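Lost property

Lost property is personal property that has left its owner's possession without the owner meaning it to and without the owner knowing where it is. The term is also used for the office or service that receives, stores and returns such items, most often in rail stations, airports, schools, theaters and municipal buildings. In American usage the service is usually called a lost and found.

Legal background

Common law separates lost property from mislaid property and abandoned property. Property is lost when the owner parts with it by accident, as when a ring slips off a finger. It is mislaid when the owner sets it down on purpose and then forgets it. It is abandoned when the owner gives up all claim to it. The finder of a lost item generally holds it against everyone except the true owner. A mislaid item is generally held by the occupier of the premises, on the theory that the owner may retrace the route and return. Many states have replaced or modified these rules by statute, and the holding period, the duty to report and the value at which the duty applies differ from place to place.

Intake and recording

An item handed in is given a number, a category and a short entry stating the place and time of the find. Entries are kept brief on purpose. A claimant is expected to supply details that the public entry leaves out, such as the contents of a pocket or the lock screen of a phone. The register at Cusville Central uses 14 categories, of which clothing is divided further by type and size. Gloves are recorded singly unless found as a pair.
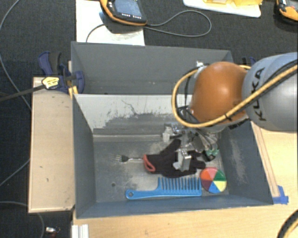 Yeoh, writing in the comments to the online version of the Cusville register, objects that single gloves should be kept out of the clothing category altogether: owners search for them under accessories, find no match and give up, and the entry then sits unread until the holding period ends.

Storage

Items are stored by date of receipt, by category, or by a combination of the two. Date order makes disposal simple, as the oldest shelf can be cleared in one pass, but it slows searching when the claimant is unsure of the day. Category order has the opposite effect. The Cusville office holds ordinary items for 6 weeks. Perishable goods are discarded at the close of the day. Passports, bank cards and prescription drugs are kept apart under lock and passed to the issuing body or the police.

Registers were kept on paper in most offices until searchable databases came into use. Trisov, a register program licensed to small transit operators, matches owner reports against finder entries by category, color and route. Its successor, Vultel, added free-text search. In December, the busiest month at Cusville, the office logged 455 items and returned 258 of them.

Disposal

Unclaimed items are sold at auction, given to charity, returned to the finder or destroyed. Phones and computers are erased before sale where this is possible, and destroyed where it is not. Proceeds normally go to the operator after storage costs are deducted.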